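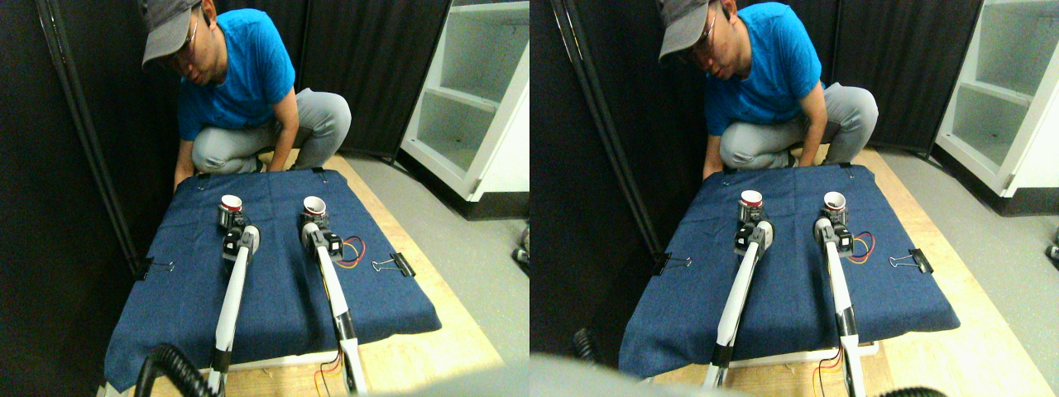
Denim clipped down flat on the board, July open day.

Murkov Springs open day — quick notes before I forget

Got to the Pallham gate at 9:40, already a line. Parking in the mown field, 2 dollars, exact change please. Shuttle up to the trailhead or walk it. Walked it. Mistake, all uphill and no shade until the second cattle guard.

The springs are normally closed to the public. Zepeda Land Trust opens them one day each summer, groups of 16, a guide for each group. Ours was Nayeli Palacios, who grew up down the road and knows every wet rock on the place. Fast walker. Bring real shoes.

First stop, the lower pool. Clear right to the bottom, watercress all along the outflow. No swimming, no wading, dont even ask. Then a boardwalk through the fen, narrow, new planks, a bit bouncy near the middle. Sundews on the left if you crouch. I would have missed them completely.

After that the climb to the main spring. Comes straight out of a crack in the limestone and drops onto a shelf of moss. Cold! Nayeli had a thermometer on a string and let the kids read it. Elevation sign at the top says 3922 feet. View over the whole Kiltetti valley, hazy when we were there but you could still pick out the fire tower.

Lunch on the ledge, 25 minutes, then back down the east side. Steeper than the way up and the gravel is loose. Poles would of helped. Saw a green heron, two kinds of swallowtail, and a very fat toad by the culvert.

Back at the barn by 1:30. Macario Hinojosa was giving a talk on where the water comes from — rain on the ridge, years underground, out at the crack. Good talk, hot barn, not enough chairs. Jozef Stevens had old maps of the valley out on hay bales and you could handle them. The 2 bridges on the oldest one are both gone now. Lemonade was free. Pie sold out before I got near it.

If you go next year:
Book the first group, the trail is in full sun by noon.
Water at the barn only, none on the trail.
No dogs past the gate.
Restrooms at the parking field and thats it.
Phone signal drops out at the fen and comes back on the ledge.

Sign-up is by email to the trust, opens in spring. I missed the upper cave loop, full when I got there. Next time.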